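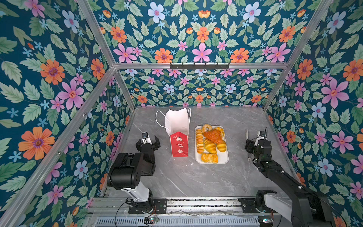

Why do so many patterns have flowers in them?

Look around your home and you may find flowers on a plate, a pillow or a pair of socks. People have been decorating things with flowers for a very long time. Flowers have simple shapes, so they are easy to draw, and they come in lots of colors.

How does a pattern repeat?

Most flower wallpaper is made from one drawing printed again and again. The drawing is called a repeat. The top edge of the repeat has to match the bottom edge. If a leaf stops halfway at the top, the other half must start at the bottom – or there will be a line across the wall.

To find a repeat, pick one flower, such as an orange one with a purple center. Then move your eyes along until you see the same flower with the same neighbors.

How was wallpaper printed?

Long ago, printers carved a design into a block of wood. They put paint on the block and pressed it onto the paper. Each color needed its own block, so a design with green leaves and pink, orange and blue flowers took several. Later, machines with rollers did the job much faster.

Try it yourself

1. Draw a flower in the middle of a square of paper.
2. Cut the square in half from top to bottom and swap the two halves.
3. Tape them together on the back.
4. Draw leaves and small flowers in the empty space in the middle. Stay away from the outside edges.
5. Make copies and line them up side by side.

Words to know

Motif: one shape in a pattern, such as a flower.
Background: the color behind the motifs.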